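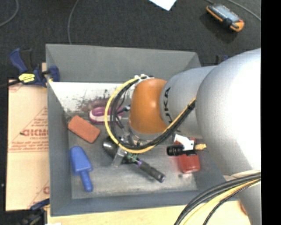

Halvard Skjelbred wrote under my last post that a budget with one big number for the arm and one small number called "misc" is a wish list, and would I please show the misc. OK Halvard! Fair. This is the misc post, and it's going to be long, so get a coffee.

Quick catch-up if you're new. I plan equipment at Sterilstead, where we wash and sort rental kitchen and party stuff, and I'm putting together the spending request for a second picking station at our Trillville building. The first station is the bench one I keep writing about. The second is supposed to be the grown-up version, the one that runs all day next to the washers, and my boss wants numbers in October. I have been a bench person and a spreadsheet person at the same time for months now and the two halves of me do not always get along.

So. The arm. I'm not going to talk about the price of the arm, partly because quotes are private and partly because it's the one line everybody already argues about. It's a known quantity. You ask, somebody in a polo shirt sends you a PDF, you fall off your chair, you get back up and ask again with a different option package. That's one line in the sheet. My sheet has a lot of lines.

Cables first, because they were Halvard's main complaint and because they're the thing I got most wrong. On the first plan I had a single row that said "cabling." One row! I'd pictured a power cord and a network cable, basically. Now look at the loop of stuff hanging off that wrist. Yellow cable, black cables, thin little wires down by the tool end, and then the fat bundle that follows the arm. Every bit of that has to be long enough for the worst pose the arm can get into and short enough that it doesn't drag through the bin and scoop up your parts for you. We bought the first set too short. Then we bought the second set too long (my fault, I measured with the arm parked). If you take one thing from this post, measure with the arm reaching, then do it again with the wrist turned the other way, and write both down somewhere that isn't the back of an envelope.

For the new station I have cables split into power, data, and tool, and each has its own spare. Spares! I didn't have a row for spares at all the first time. A cable that flexes all day is a thing you use up, like tires, and I've started putting it in the yearly running costs along with gloves and wipes. Finance liked that a lot better than a surprise purchase order in the middle of a quarter, and I liked not having to write the email.

Next, the bin. You'd think a bin is the cheap part. And yes, a bin by itself is cheap. What costs you is everything about it staying in the same place. Ours is held with bar clamps, the blue and black kind you'd use on a glue-up in the garage, and I love them, and they are not going in the Trillville plan. On a bench you want to be able to loosen a handle and shift things over and try again. On a floor next to a wash line with people walking by with carts, you want something bolted. So there's a row for a welded stand, and a row for the person who levels it, and a row for the concrete anchors, and I got the anchors wrong too because I assumed the floor would be the same as in our building. Constanza Zúñiga called me about that one. She was very nice. She'd already priced the right ones.

The sloped walls matter, by the way. I priced straight-sided bins first because they're what the catalog had. But stuff leans up against a straight wall and stays there, and then the gripper can't get its finger behind it, and you end up paying in missed picks. Sloped costs more up front. I put both in the sheet side by side and let people look at it.

OK, the gripper. This is where I changed my mind the most. The plan started out with a fancy one from Pladia that does everything. Then I spent an afternoon going through what we really pick: long handled things, scoops, boxy things with rounded corners, the odd shiny thing with a round head that rolls away from you the second you touch it. A long utensil lying diagonally across the bin is just an awkward pick, period, and the fancy one wasn't any better at it than plain fingers. What did help was cheap fingers, and lots of them, so you can swap when one gets bent. So the plan now has a plain gripper body and 13 sets of fingers. My boss asked why 13. Because that's how many come out of the sheet of metal the shop cuts them from! I wish I had a better reason.

(If you're buying for a place that handles food contact items like we do, talk to whoever does your cleaning rules BEFORE you choose the finger material. I've now typed that sentence in four different emails so I might as well type it here.)

Cameras. I budgeted for one over the bin and forgot there'd be one riding on the arm. And then I budgeted for the one on the arm and forgot its bracket. And its cable. And the connector on the end of the cable, which sticks out sideways and will find the wall of your bin at some point, please trust me on this. The bracket was a machine shop job from Navarrete, who do lovely work and are always busy, so the cost was small and the wait was six weeks. I've started adding a column for waiting time because of that bracket. It doesn't add up to a dollar figure at the bottom and it confuses people, but when you sort by that column instead of by price you get a completely different picture of what to order first. The bracket goes to the top. The arm is somewhere in the middle.

Now some of the stuff that makes people's eyes glaze over:

Test items. You need things to pick that aren't customer property. We've got a box of odds and ends, brightly colored, different shapes, some of them kitchen things and some of them not. I put 100 dollars in the plan for it, and it's the only line that went through without a single question.

Floor covering, or taking up floor covering. Carpet is fine for a room where you're trying things out. It's not going anywhere near a wash line.

Wood. I'm serious. Boards, shims, something to set the bin on while you figure out the real height. I had it under "misc" last time and this time I gave it its own row, and I put it in the first month, because that's when you need it. You can't order the welded stand until you know the height, and you won't know the height until you've tried it on scrap.

Training. Three people for the new station, so that somebody can be on vacation and somebody can be sick. The first draft had one person. Constanza wrote "and when she quits?" in the comment bubble, and there's no good answer to that.

Downtime. I don't know how to price this one and I'm open to ideas. What I did was take the hand sorters' hours for the stretch when both setups have to run next to each other, and put the whole thing in as a cost of the station. It makes the total look awful. I left it in because the last time somebody took it out of a plan, it came back as overtime, and then it was everybody's problem.

Oh, and the moving. The arm has to get from a truck to the far corner of the building, and the door that's wide enough is on the other side. Rigging quote pending. If you have opinions about rigging companies, the comments are open, just keep it friendly.

What I cut: the second screen, the nice fence panels with windows in them (plain ones stay, obviously the fence stays), a service contract tier with a name like a credit card, and a tool changer. The tool changer hurt. I really wanted the tool changer. But for now we have one kind of gripper and a drawer of fingers, and someone with a hex key can swap a set in less time than I'd spend defending it in a meeting.

What I added back after cutting it: cable ties, the good reusable straps, and one more of every connector. Also a contingency line, which is some 6 percent of the total, and which I've been told is both too high and too low by people sitting at the same table.

Halvard, I know you're going to ask about compressed air. We're running electric fingers so there isn't any. I did leave a row for it, blank, in case the gripper decision gets reopened, and I've colored the row gray so I remember why it's there.

I'm still waiting on the rigging people and on the stand drawing with the final height. When those are in I'll put up the row headings as a blank sheet you can copy, without our prices in it, since a couple of you asked.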